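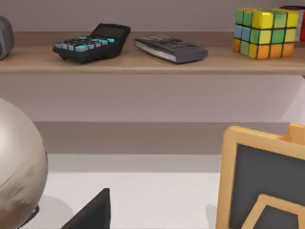

Calculator on the oak-colored shelf.

Filed under: Money Stuff, Crypto, Taxes

So it's February and I have finally done the thing I've been putting off since last spring, which was to sit down and work out what I owe on my crypto. I know some of you are here for the sourdough posts. Skip this one, I'll be back to bread next week!

A little background if you're new. I am not a big crypto person. I bought some in small amounts on Plonard (the exchange my brother-in-law uses, that was the whole research process) and then got a bit curious and moved part of it to a Fluvwood wallet on my phone. From there I swapped some of it for Pustus, mostly because the fees were low and I liked the little leaf logo. Then I staked the Pustus. Then I forgot about it for months.

If you'd asked me at New Year's how many taxable things I'd done, I would have said one, the time I sold a bit to pay for the new dishwasher. The real number was 18. Eighteen! I had to go lie on the couch for a while.

What got me was the swaps. In my head, trading one coin for another was like moving money between two pockets, because no dollars ever showed up anywhere. The IRS sees it as selling the first coin and buying the second one, so every swap has a gain or a loss attached, and you need to know what you paid for the first coin and what it was worth at the moment you swapped it. I did six of those, most of them late at night, and one of them was me undoing the one before it. I paid fees both ways on that one too.

Then there's the staking. Those tiny rewards that dribbled into my wallet count as income when you get them, at whatever they were worth that day. Mine came to less than a decent lunch. I still had to look up the price for each one, and then that price becomes your cost for those coins if you sell them later. So the lunch money has its own paperwork now.

The good news (there is some) is that moving my own coins from Plonard to my own wallet wasn't a sale. I'd been dreading that part and it was fine. The bad news is that Plonard's download didn't know it was fine. It had my transfers listed as "withdrawal" with no other information, and when I loaded the file into Stoyanova, the tax program I was trying out, it decided I'd given the coins away. Then the same coins turned up in the wallet with a cost of zero, as if a stranger had dropped them off on the porch. For about a minute my tax bill was very exciting.

I spent most of a Thursday evening matching the two sides up by hand. You find the transfer out, you find the transfer in, you check that the amounts agree except for the network fee, and you tell the program they're the same thing. It isn't hard. It's just dull, and the times don't match because one file was in my time zone and the other one was in UTC, and I did three of them wrong before I noticed.

At that point I gave up and called Seema Gautam, who does our regular taxes and has the patience of a saint. I was braced for a lecture and didn't get one. She wanted to see the raw downloads from everywhere, and she wanted me to stop "fixing" things in the spreadsheet – her word, and I could hear the quotation marks. Apparently people tidy up their numbers until nobody can tell what the originals were. I had absolutely been doing that. I had a column called "better amount."

She also asked about the dishwasher sale, and whether I'd held those coins for more than a year. I said yes, obviously, ages. We checked. Most of them yes, but one chunk I'd held for less than that, so that chunk gets taxed like ordinary income instead of at the lower long-term rate. If I'd waited a few more weeks! But the old dishwasher was leaking into the cabinet and I don't think I'd have lasted, even knowing.

So what did I end up owing? Less than I feared. Two of the swaps were losses, and those came off the gains, which cheered me up a ridiculous amount considering a loss is, you know, a loss. I'm not going to put the figure here because my mother reads this blog.

For this year I've started a plain text file on my laptop. Date, what I did, how much, what it was worth in dollars, the fee, and a word or two about why. The "why" is for me. I'd love to know what I was thinking in some of those swaps, and there's no record of it anywhere. I'm also downloading the history from both places every month, after Seema told me about a client whose exchange shut down and took his records with it. He's been piecing it together from emails for up to 13 months of trades, poor guy.

I've unstaked the Pustus, by the way. It takes a few days to come back, and I did check first whether that counts as anything. I also turned off price alerts on my phone, and the quiet is lovely.

If you've found a program that handles wallet transfers without a fight, please tell me in the comments. I'm sticking with Stoyanova for now, since I've already paid for it and I finally know where the buttons are. Usual warning that I'm a person with a blog and a leaky-cabinet story, so ask someone qualified about your own taxes. Rye loaf next week, the starter is looking very perky.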